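Visiting the Mirthorpe Detection Laboratory: your questions answered

We get a good many letters and emails before each open afternoon, so we have gathered the usual ones on this page. If yours is missing, do please write to Ljubica Petkov at the front office, who is very happy to hear from you.

What do you do at Mirthorpe?
We build and test sensors that pick up faint traces of gas in the air — the sort of thing that might one day warn a farmer that a grain store is going off, long before anyone could smell it. Our main instrument is called Bonent, and it works by shining infrared light through a sample and looking at which colours go missing.

Is it like a sniffer dog?
A little, and we do get asked this a lot! A dog is still far better at following a trail across a field. Bonent stays in one place, but it will happily take a reading every 8 seconds all night long.

Can I see it working?
Yes, if you come along to the Mac Mathúna Room at 2 pm. Miroslava Hrynyshyn gives a talk lasting 60 minutes, with plenty of time for questions (she does tend to run over, so don't book too early a bus).

Is the laser dangerous?
It is fully enclosed, and the cover stays on while visitors are in the room. You won't need goggles.

May I bring children?
Of course, from the age of five upwards. Younger ones are welcome in the garden and the tea room.

Where do I put my rubbish?
Please use the lined bins, and keep food and drink out of the instrument rooms, as even a banana skin shows up beautifully on our readings.

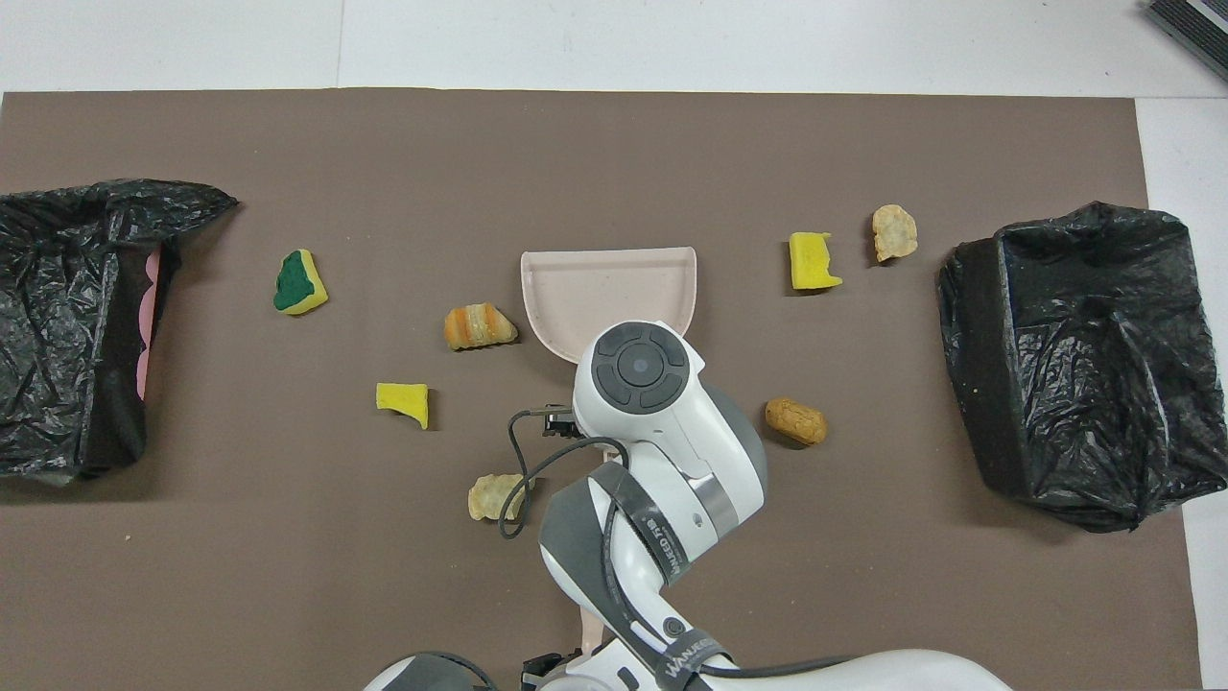

Bins with black liners on a taupe-brown mat.

How do I get there?
Take the Flillmont road and turn in by the water tower. There is parking behind the main building, and the side door has a ramp.

How do I book?
Ring the front office on extension 1253, any morning before noon. Places are free, and we keep a waiting list in case somebody drops out.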